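설비 도입 FAQ: 그리퍼 및 손목 장착 카메라 구매·예산 계획

최종 수정: 2021년 9월 12일
작성: Clallport 자동화설비팀 / 검토: Berwyn Parry

본 문서는 Gusden 공장과 Valudden 공장에서 로봇 셀 신설 또는 증설을 계획하는 부서를 대상으로 한다. 견적 요청 전에 자주 접수되는 문의를 정리하였다. 안전 인증 관련 문의는 별도 문서를 참조한다.

예산 편성

예산 신청은 언제까지 해야 합니까?
차년도 집행분은 1월 심의에 상정한다. 심의 시점에 견적서, 셀 배치도, 대상물 목록이 모두 첨부되어 있어야 한다. 배치도가 없는 신청은 접수하지 않는다. 심의 이후 추가 신청은 예비비 잔액 범위에서만 가능하며, 이 경우 공장장 승인이 필요하다.

견적은 몇 곳에서 받아야 합니까?
본체와 그리퍼는 세 곳, 케이블·브래킷·고정구는 두 곳이다. 본체와 그리퍼를 한 업체에서 일괄 구매하는 경우에도 항목별 단가를 분리하여 받는다. "일식"으로 표기된 견적서는 반려한다.

본체 가격 외에 어떤 항목을 반영해야 합니까?
누락이 잦은 항목은 다음과 같다.
- 손목부 카메라, 렌즈 보호창, 연장 케이블
- 케이블 고정 클립과 여유 길이분 배선
- 지지 로드, 클램프 블록, 체결 나사
- 조명 및 확산판
- 교육비(운전자, 정비 담당자 각각)
- 기존 설비 철거 및 바닥 보수
조명과 확산판은 Gusden 2호 셀에서 사후 구매로 처리되어 납기가 밀린 사례가 있다. 카메라를 포함하는 셀은 조명을 최초 견적에 넣는다.

소모품은 어느 계정으로 처리합니까?
그리퍼 접촉면 패드, 손목부 케이블, 보호창은 소모품 계정이다. 그리퍼 본체와 클램프 블록은 비품 계정으로 등록한다. 최초 납품 시 동봉된 예비 부품은 본체 취득가에 포함한다.

기종 선정 및 배선

그리퍼 형상은 어떤 기준으로 선택합니까?
대상물의 형상, 질량, 표면 상태를 우선한다. 곡면이 큰 대상물은 접촉 위치에 따라 파지력 분포가 달라지므로 업체에 실물 시편을 보내 시험 성적서를 받는다. 도면만으로 산출한 파지력은 참고치로 취급한다. 직물 등 연질물이 작업 영역에 함께 놓이는 경우에는 이를 대상물 목록에 명기한다.

손목 시점 카메라는 꼭 필요합니까?
고정 카메라만으로 접촉부가 가려지는 작업에는 필요하다. 판단이 어려우면 시험 기간 중 손목 시점 영상을 확보하여 가림 여부, 반사, 배선 간섭의 세 가지를 확인한다. 화각 안에 그리퍼 끝단이 들어오는지도 같이 확인한다.
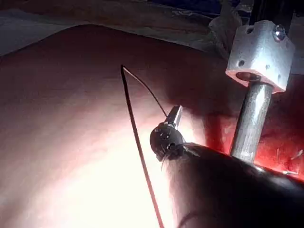 손목 시점 영상. 곡면의 반사광과 그 위를 지나는 가는 검은색 전선, 우측의 로드 및 클램프 블록.

반사가 심한 경우 카메라를 상위 기종으로 바꿔야 합니까?
우선순위는 조명 각도 조정, 확산판 추가, 노출 설정 변경, 기종 변경의 순서이다. 포화된 영역은 후처리로 복원되지 않는다. 기종 변경은 앞의 세 조치를 시행한 기록이 있을 때만 검토하며, 기록에는 조치 전후 영상을 각각 첨부한다.

작업 영역을 지나는 전선은 예산에 어떻게 반영합니까?
배선 경로를 배치도에 표시하고, 급격히 꺾이는 구간은 정리 대상으로 구분한다. 허용 굽힘 반경은 케이블 제조사 자료를 따른다. 경로 변경으로 길이가 늘어나는 부분은 연장 케이블 항목에, 클립과 덕트는 고정구 항목에 계상한다. 배선 정리 공임은 설치비에 포함하지 않고 별도 행으로 둔다.

로드와 클램프 블록은 사내 제작이 가능합니까?
가능하다. 사내 가공품은 도면 번호를 부여하고 나사 규격을 기재한다. 외주 시에는 Ghasemi 규격서의 치수 공차를 적용한다. 블록에 여분의 탭 구멍을 두면 이후 센서 추가 시 재가공이 줄어들지만, 구멍 위치가 로드 체결부에 지나치게 가까워서는 안 된다.

임차와 구매 중 어느 쪽이 유리합니까?
연간 가동 시간이 1,000시간에 미달하면 임차안을 함께 제출한다. 그 이상이면 구매안만 제출해도 된다. 가동 시간은 전원 투입 시간이 아닌 실제 동작 시간으로 산정하고, 산정 근거를 한 장 이내로 첨부한다. 임차안에는 반납 시 원상 복구 비용을 포함한다.

납품 및 검수

납기는 어느 정도로 잡아야 합니까?
표준품 그리퍼는 발주 후 약 3개월로 계획한다. 특수 형상 핑거가 포함되면 시편 시험 기간을 더한다. 카메라와 본체의 입고 시점이 다르면 본체 입고일이 아닌 최종 품목 입고일을 설치 기준일로 본다.

검수 조건은 무엇입니까?
합의한 대상물로 파지 동작을 1,000회 연속 수행하고, 종료 후 체결부 풀림과 케이블 피복 상태를 점검한다. 중간에 설정을 변경하면 횟수를 처음부터 다시 센다. 손목 시점 영상은 전 구간 저장하여 검수 보고서와 함께 보관한다. 잔금은 검수 보고서 서명 후 지급한다.

검수에 불합격하면 어떻게 됩니까?
업체 귀책이면 재검수 비용은 업체 부담이며 계약서에 이를 명시한다. 대상물 사양이 발주 후 변경된 경우는 신청 부서 부담이다. 재검수는 2회까지로 하고, 이후에는 계약 해지 여부를 구매팀과 협의한다.

보증 기간 중 배선을 자체 변경해도 됩니까?
손목부 외부 배선은 가능하다. 관절 내부를 통과하는 배선은 업체 입회하에 작업한다. 변경 후에는 배치도를 개정하여 자동화설비팀에 제출한다.

문의처
예산 양식 및 심의 일정: Clallport 구매팀
기술 사양 및 배치도 검토: 자동화설비팀 Berwyn Parry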